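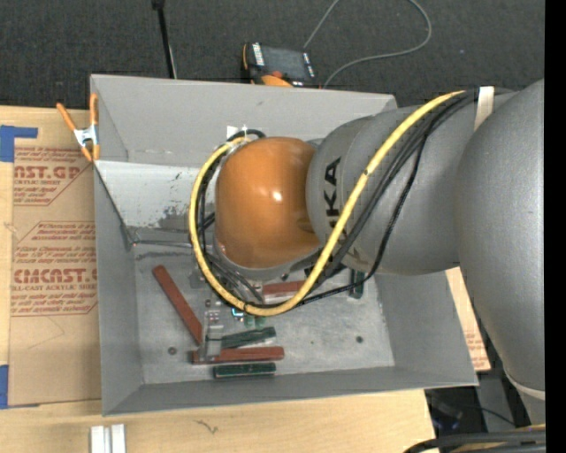 提问:《Clotham》打完第一周目,存档能不能直接带进二周目?

回答:可以带,不过要在片尾字幕走完、回到标题画面之后再选“继承”,中途跳过字幕的话只会留下通关前的那个存档。地图标记和信件会保留,钥匙类道具全部清空,灯油回到初始值。

主题:二周目到底值不值得打?顺便聊聊支线(有剧透,没通关的朋友慎入)

楼主 雨棚下的茶
先谢谢置顶里整理存档问题的朋友,我就是靠那一条才没把字幕跳掉的。昨天夜里终于把Clotham通关了,坐在椅子上发了好一会儿呆,泡的茶都凉透了。我平时玩游戏很慢,一个小镇能逛一晚上,Prestosstead那段我前前后后走了3遍,每次都能翻到新的信。现在纠结的是要不要马上开二周目。一方面舍不得这个世界,另一方面手里还压着好几个没拆封的游戏,家里人看我的眼神已经不太对了。想听听大家的意见,长篇大论也欢迎,我爱看。

2楼 芦苇塘主
恭喜楼主!我的意见是打,而且趁热打。一周目的时候很多对话你是听不懂的,比如磨坊老板娘一开始就说“你哥哥也是这么敲门的”,我当时以为是翻译问题,二周目再听到这句,鸡皮疙瘩都起来了。另外二周目多了一条码头的支线,就是Poojary那一家子的故事,不长,但是我觉得比主线后半段写得还好。入口在渔具店后门,要先把欠条还掉才会触发,别像我一样在码头傻等了一晚上的潮水。

3楼 Prukcombe夜班车
我来泼点凉水,楼上别生气哈。码头支线我也打了,故事确实好,可是为了这点新内容要把前面的推箱子和管道谜题原样再解一遍,我实在觉得不划算。谜题的答案我都记得,剩下的就只有跑路。制作组要是能给个章节选择,我马上闭嘴。我的建议是去看别人录的码头那段,看完了心满意足,然后去拆你那些没拆封的。

4楼 芦苇塘主
不生气不生气,哈哈。不过看录像和自己走过去真的不一样呀。从渔具店后门出来,走那条栈桥,背景音乐一层一层加进来,那个节奏是你自己脚步带出来的。我妹妹就是先看的录像,后来自己打到那里,跟我说早知道不看了。至于谜题,管道那关二周目换了阀门顺序的,你是不是开了简单难度?简单难度下确实不换。

5楼 Prukcombe夜班车
……还真是简单难度。行吧,这一条我收回一半。推箱子那关总没换吧?

6楼 芦苇塘主
推箱子没换,这个我没法替它辩护。

7楼 楼主 雨棚下的茶
看你们俩聊天真开心。我一周目打的是普通难度,管道那里卡了整整一个晚上,听说换了顺序,心情有点复杂。再问一句,信件能收齐吗?我通关时候看菜单里还有好些空格,都不好意思数。

8楼 Gönül Ateş
信件的事情我比较熟,让我多说几句。有2封信一周目是拿不到的,一封在Poojary家的阁楼,一封在钟楼守夜人的大衣口袋里,后面这封要在敲钟之前去拿,敲完钟大衣就不在那儿了。其余的一周目都能收,漏得最多的一般是面包房那封,要在早晨买过面包之后再回去一次。还有人说雨天去墓园会多一封,我试过好几种天气,没有见到,应该是跟早期试玩版搞混了。
另外关于值不值得,我想说点不太一样的。我是隔了很久才打二周目的,5月通关,一直放到最近天冷了才重新打开。中间忘掉了不少,走进镇子的时候像是回老家,路认得,人名要想一想。我觉得这个游戏适合放一放。芦苇塘主说趁热打,我尊重,可是趁热打的时候你记得太清楚了,会忍不住赶路。

9楼 芦苇塘主
唔,这个说法我倒是没想过。我趁热打的时候确实在赶路,钟楼那段几乎是跑着过的。可我还是担心楼主放下了就再也捡不起来,我的库里就躺着好多“过阵子再打”的游戏,全落灰了。

10楼 Lakshmi Suvarna
潜水很久了,冒个泡。你们有没有人注意过二周目的配音有改动?守夜人的那段独白,一周目他念到一半咳嗽,二周目没有咳,语气也轻快一些。我戴着耳机反复听的,自认为没有听错。我们几个朋友为这个争论了一顿晚饭,有人说是因为时间线不同,有人说就是录了两条随便放的。我个人偏向前一种,因为他在二周目里桌上的药瓶也不见了。

11楼 Prukcombe夜班车
药瓶我记得是可以自己拿走的吧?一周目拿了,二周目就没了。

12楼 Lakshmi Suvarna
药瓶算钥匙类道具,按道理二周目会清空重置,应该回到桌上才对。所以我才觉得奇怪。也可能是个bug,不过我宁愿相信是故意的,请让我留着这点浪漫。

13楼 纸灯笼批发
说个煞风景的实际问题。我是掌机版,二周目读取变得很慢,进镇子要等上好半天,夜里下雨的时候尤其卡。存档里信件多了之后打开菜单也会顿一下。楼主要是玩掌机,建议先把旧的自动存档清一清,只留继承用的那个。清之前千万备份!我有个朋友没备份,600多张截图倒是还在,存档没了,安慰了他好久。

14楼 楼主 雨棚下的茶
我是在电脑上玩的,不过还是谢谢提醒,听得我立刻去备份了一份。600多张截图也太能拍了,我一共才拍了50张,还有一半是面包房的猫。

15楼 芦苇塘主
面包房的猫二周目会换位置睡觉。就冲这个也该打。

16楼 Prukcombe夜班车
你早说有猫我就不抬杠了。话说回来,我还是坚持章节选择应该有,制作组的意见箱我去写过一次,写得很客气,大家有空也去写写。喜欢一个游戏才会嫌它麻烦嘛。还有跑步键,镇子里不让跑,室外才让跑,这个设定我始终不理解。

17楼 Gönül Ateş
镇子里不让跑我倒是喜欢,走得慢才能听见窗户里面的人说话。裁缝铺楼上的那对老夫妻,每天吵的内容都不同,吵的是同一口锅。你要是能跑,这口锅就错过了。

18楼 Prukcombe夜班车
什么锅??我打完了都不知道有锅。

19楼 Gönül Ateş
傍晚去,站在裁缝铺招牌底下,不要动,等灯亮了再等一会儿。

20楼 楼主 雨棚下的茶
我来交代一下决定,免得大家惦记。两边的话我都听进去了:先放着,12月13日家里有客人来,本来也玩不成,等忙完了再开二周目,到时候难度还是普通,管道我认了。进镇子先去面包房买面包、看猫,再去找那件大衣。码头的录像我忍住不看。谢谢芦苇塘主,也谢谢夜班车,你泼的凉水其实挺温的。Lakshmi说的咳嗽我会戴耳机听,听完回来报告。

21楼 纸灯笼批发
记得是敲钟之前拿大衣里的信,别顺手先把钟敲了,我就是这么漏的。

22楼 Prukcombe夜班车
刚开了二周目去听锅,灯亮了,没人说话。是不是下雨天不吵?

23楼 Gönül Ateş
下雨天他们早睡。睡一觉换个天气再去。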